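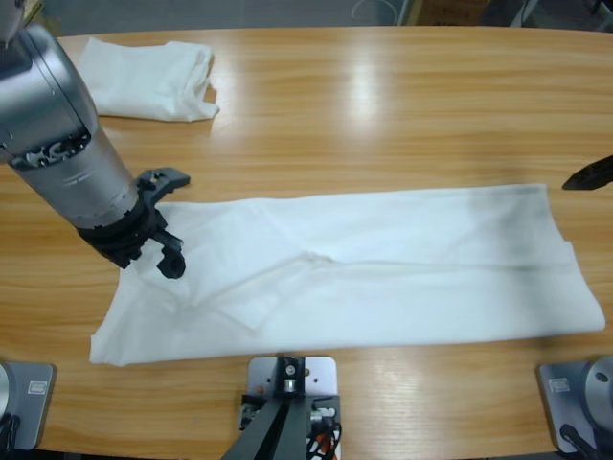
Mine went thin in the middle long before 200 washes, and I'd like to know whose washing machine they used, one customer wrote under Hullumard's announcement last month that its new line of cotton household cloths will outlast anything else on the shelf.

It's a fair thing to ask. Hullumard, the Jastberg linen company, started selling the Junov range in August with a promise printed on every pack: 200 washes with no loss of strength. The cloths are sold as dish towels, napkins and general kitchen cloths, and they cost close to twice what the company charged for the line they replaced. The old line has been dropped.

The company's case is simple. A cloth that lasts longer gets replaced less often, so the buyer saves money and less cotton ends up in the trash. Its website goes further and says a typical household will use 30 percent fewer cloths after switching. It also says that household will save 2,000 gallons of water, counting the water needed to grow the cotton it no longer buys.

What the website doesn't say is how long that saving takes. Asked by email whether the 2,000 gallons was for a year, for ten years or for the life of the cloths, Hullumard replied that the number "reflects the full benefit of ownership over time." A second email asking how much time got the same sentence back.

The 30 percent figure comes from a survey. The company says 2,884 customers took part, which sounds like plenty. But the survey went out by email six weeks after the first packs shipped, and it asked people how many cloths they expected to buy in the coming year compared with the year before. Nobody washing at a normal pace gets through 200 washes in six weeks. What Hullumard has is a large pile of guesses from people who had just paid more for a product because they were told it would last.

The survey form, which was still online when we looked, also offered a discount code to anyone who finished it.

The wash test is a little better. It was done by Bhattacharjee Textile Testing, an outside lab, and Hullumard shared a two-page summary. The cloths were washed 200 times, pulled until they tore, and compared with new ones. They held up well. They were also washed in warm water with a mild soap, with no bleach and nothing else in the drum, and they were dried flat on racks.

Few people treat a kitchen cloth that way. It gets used on tomato sauce and coffee and whatever is under the toaster, then goes in hot with the jeans and comes out of a dryer.

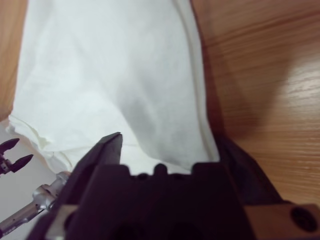 Heat and bleach are both hard on cotton, and so is rubbing against heavier clothes. A test that leaves all of that out can still be an honest test. It just doesn't support the line on the pack, which has no fine print of any kind. The care label sewn into the cloths does say "warm wash, no bleach, do not tumble dry," in type small enough that we missed it the first time.

"No loss of strength" has a problem of its own. The lab summary gives a drop in strength after 200 washes. It's a small drop, and most people would be pleased with it, but it isn't zero. Hullumard says the change is "within the normal range" and that it sees no reason to alter the wording.

Then there is the guarantee. Buyers whose cloths wear out early can send them back for a replacement, provided they have the receipt, the original card sleeve and a record of washes. The company confirmed that it does mean a written record. It wouldn't say how many claims it has paid so far.

None of this makes Junov a bad product. The cloths may well be tougher than the ones they replaced, and some shoppers who commented on the announcement like how they feel and say they'd buy them again. Others would settle for having the cheaper line back.

Hullumard says a second test, this one with a dryer, is planned for next year. It hasn't said whether the results will be made public, and the packs will keep the current wording until then. Stores in Jastberg have them at full price, with the larger bundle due in November.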